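**Tema: ¿Merece la pena Skelum para cenar?**

**marga_fogones**
El mes que viene paso unos días en Killside y me han hablado de Skelum. ¿Alguien ha cenado allí hace poco? Las opiniones que encuentro son de antes de la reforma. Somos cuatro y una no come carne.

**tenedor351**
Fui en septiembre. Pedimos el menú de 16 platos y salimos llenos, aunque tres o cuatro eran casi el mismo puré con distinto nombre. El pan, muy bueno. El cordero llegó tibio y lo cambiaron sin discutir. Servicio correcto, algo lento a partir de las nueve y media.

**pepe_olla**
Discrepo con lo del puré. El de apio y el de chirivía no se parecen en nada. Lo que no perdono es el ruido: han quitado las cortinas y no hay manera de hablar. Para cuatro, pedid la sala de atrás.

**lunes_sin_sal**
Yo iría a Bhutto, en la calle del mercado. Carta corta, lentejas con espinacas, berenjena asada y un arroz que vale el viaje. La que no come carne tendrá más donde elegir. Eso sí, no reservan y hay que esperar de pie.

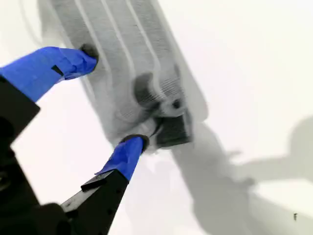

*Pinza con cinta azul y tela gris acanalada.*

**tenedor351**
Bhutto está bien para comer, pero cenar allí es otra cosa. La última vez esperamos hasta 40 minutos y ya no quedaba berenjena.

**lunes_sin_sal**
Porque irías a las diez. A las ocho se entra sin problema.

**marga_fogones**
Gracias a todos. ¿Y en Skelum hay menú sin carne o te quitan el plato y ya está?

**pepe_olla**
Hay, pero se avisa al reservar. A mi cuñada le pusieron una coliflor entera al horno con mantequilla tostada — lo mejor de la mesa. Los postres, flojos. La tarta de queso la hacen mejor en Parkambridge, el café que está junto a la estación, y allí no pagas la vajilla.

**gramo_a_gramo**
¿Parkambridge? La tarta está cruda por dentro.

**pepe_olla**
Es así, cremosa. Si la quieres seca, pide el bizcocho.

**marga_fogones**
He reservado en Skelum a las ocho y media, sala de atrás, con un menú sin carne. A mediodía probaremos Bhutto. Ya contaré a la vuelta.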